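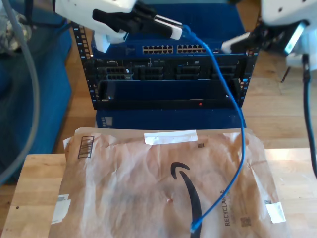
Photo: Marras

Home | News | Products | Research | Careers | Contact

24 December 2025
By Giorgia Testa
2 min read

Marras opens second round of cable-handling data collection

Marras has begun the second round of Dodimus, its program to gather training examples of two-armed robots working with network cabling and rack-mounted equipment. The round will run until June and is carried out with Mondis, which supplies the racks and writes the task list.

Each example is one attempt at a single task, performed by a pair of robot arms under the control of a human operator. Arm positions, gripper opening and camera images are recorded together from start to finish. The recordings are then used to train a control model that predicts the next arm movement from the current images and joint readings.

The task list for this round has 17 entries. They include picking up a network cable by its connector, bringing the connector to a switch port, seating it, releasing it, and routing the free end clear of neighboring equipment. The target is 500 accepted examples per task. The first round covered rigid parts only.

"A cable does not hold its shape between one attempt and the next, so the model needs to see many starting positions," said Giorgia Testa, who leads data collection at Marras. "We ask operators to vary where the free end lies and how much slack there is. We also leave ordinary items on the table, such as shipping mailers, and the cable is allowed to fall across them."

Operators work in sessions of 60 minutes. An attempt in which a connector is dropped and picked up again is kept and labeled as a recovery. An attempt is rejected if a camera stream is incomplete, if the arms touch each other, or if the operator stops before the task is finished - rejected recordings are stored separately and do not count toward the target.

Review is done by a second operator, who marks the start and end of each grasp and assigns a short text label. Of every 20 accepted examples, one is held back for testing and is not used in training. Lighting, table position and rack height are changed between sessions and noted in the session record.

The collection software is provided by Misex. Version changes are frozen for the length of the round so that all recordings share one file format and one time base.

Marras and Mondis will publish the task list and labeling rules when the round closes. Release of the recordings themselves is under review.

Press contact: Giorgia Testa, Marras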